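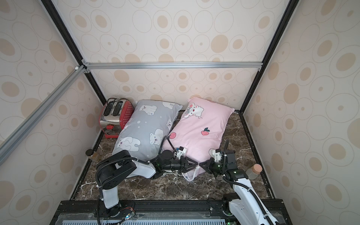
Pillow care: frequently asked questions

Can I wash a printed pillow in the machine?
Check the label first. Most Wedero and Tivar pillows with cartoon prints can go in on a gentle cycle, cold water, with nothing heavy in the load. Turn the case inside out if it comes off.

Do I have to leave the tag on?
No. Cut it close to the seam with small scissors. Don't pull on it, especially if it has a string loop.

How long should a pillow dry?
Lay it flat and turn it every 3 hours. Thick ones may need a full day. In the dryer, use low heat and stop after 60 minutes to check the middle. 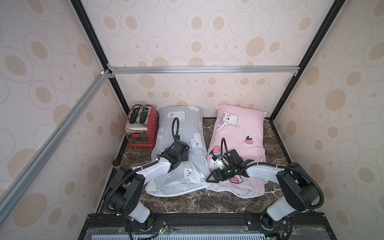

My pillowcase bunches up at one end. What can I do?
Hold the case by its closed end, shake the pillow down into the corners and smooth the hem by hand. If it still bunches, the case is too long. Measure the pillow and order the next size down.

Can pillows be stored near kitchen appliances?
Keep them well away from a toaster or anything else that heats up. Unplug the appliance if they have to share a small space.

Can I return a pillow I have already washed?
No. Unwashed pillows can come back within 21 days. Write to Adoración Urquijo at the Sambridge store and include your order number. Refunds take 5 business days.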